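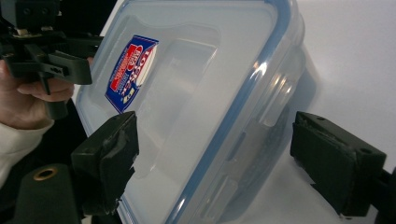

OK, so before I get into the pantry stuff, quick show of hands – who has a drawer full of lids that fit nothing? Right, me too. I had it for 12 years!

My rule now is one kind of box with a blue seal, and the lid stays on it even when it's empty. Slower to stack, but I don't hunt anymore. (Pause, let them groan.)

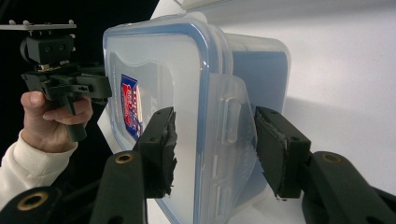 Nermin Akbulut – Pirnedlow Home Talks, May

Next bit is latches. Open all of them before you lift, please, don't peel from one corner. And the sticker! Warm water, a little oil, wait. Then on to flour.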